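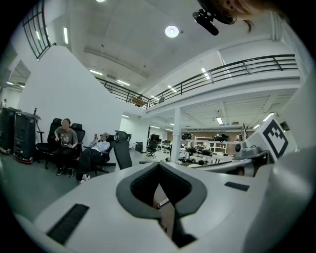
The reply from Bitville said that the boundary could not be moved without the consent of both parties, and that one of the parties was a river.

The Office of Settled Lines had received many objections in its time, but none had been lodged on behalf of water. The letter ran to two pages. It stated that the Ondier had shifted its bed after the spring melt, that the line between the parishes of Treltis and Sandhu was defined as the centre of the Ondier, and that the residents of Bitville had accordingly gone to sleep in one parish and woken in the other. They wished to know which rates they owed. They wished it noted that they were fond of the river and would not support any measure taken against it.

The Registrar entered the letter as Objection 42 and assigned it to the Deputy, whose duty it was to visit every disputed line on foot.

The Deputy travelled out in October. The road into Bitville crossed the old bed of the Ondier, where grass had begun to come up between the stones, and then, a short walk on, the new one, where a ferry had been improvised from a barn door and rope. The fare was charged in both directions, including to officers of the Crown. A receipt was provided.

The hearing was held in the hall. In accordance with the Act, a chair was set out for each party. Treltis sent its clerk. Sandhu sent its clerk. The residents, after some discussion among themselves, set a jug of water on the third chair and asked that it be recorded as present. The Deputy consulted the Act, found that it required attendance but did not say in what form, and recorded it.

Evidence was heard until almost 51 minutes past four, when the light failed. Treltis submitted that a line, once drawn, remained where it was drawn. Sandhu submitted that a line followed the thing it was named for. An elderly resident submitted that her mother had been married on one bank and buried on the other, and had never moved house.

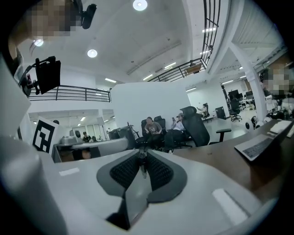
The Deputy then asked whether the third party wished to be heard. The hall was quiet for the period allowed under the Act. Through the open door the Ondier could be heard going over the weir at the bottom of the lane, and the clerk of Sandhu, who had been writing, put down his pen. When the period had ended the Deputy thanked the party for its submission and closed the hearing.

The decision was issued the following month. It found that the boundary lay at the centre of the Ondier, wherever the Ondier might be on the day the rates fell due, and that the residents should go and look. It directed the clerks of both parishes to attend on that day, at their own expense, and to agree in writing on what they saw. Costs were awarded to the ferry.

No appeal was received. The Registrar closed the file and sent it down to the vault, where the older objections were kept in labelled boxes by order of watershed. The jug was returned to the hall by parcel post. The Deputy had carried it away by mistake, and it arrived with its handle glued neatly back on.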